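Vaklow bench cell

The Vaklow bench cell is a small robot workstation for handling metal parts and wiring on a tabletop. It was set up by Kojo Ofori and Dzifa Osei at the Civico workshop in Rosales and has become well known among local builders for how easy it is to look after. Almost every job on it can be done with hand tools and a good lamp!

Setup

The cell has one arm with a two-finger gripper and a small camera at the wrist. Osei wrote the first setup sheet in May, and the crew still follows most of it. The arm is bolted down and leveled first, then the gripper is fitted and closed on a piece of straight bar stock so that the camera view can be checked against something long and true. Flat bar works wonderfully for this, as even a slight tilt shows up along its edges.

Polished steel makes the check harder, and more interesting. A mirror-like face throws back highlights and dark reflections that move with the arm, so the lamp is turned until both edges of the bar stand out clearly from the table. 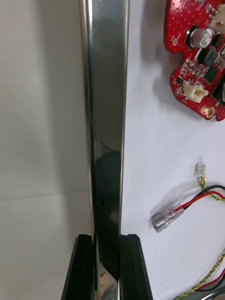

Grip force is set next. The control program, Skorner, uses a scale that runs to 400, and Ofori starts at 40 and works up in steps of 20 until the bar no longer slips under a firm tug by hand. The final value is penciled on the setup sheet, next to the initials of whoever did the job.

Care and repair

The fingers are wiped with a dry cloth before each run, with extra attention to the grooves on their inner faces, where metal dust likes to collect. Mansa Nartey rewrote this part of the sheet on 8 Aug 2019, adding a check of the finger screws.

Wiring repairs are done with the power off. Plugs are pulled by the housing, never by the wires, and each crimp gets a gentle tug before it goes back in. Boards are handled by their edges. Ayuba Issahaku keeps a set of ready-made leads in a drawer under the bench, a lovely habit that has turned many long repairs into quick swaps. The drawer is restocked from the same spools used for the original wiring.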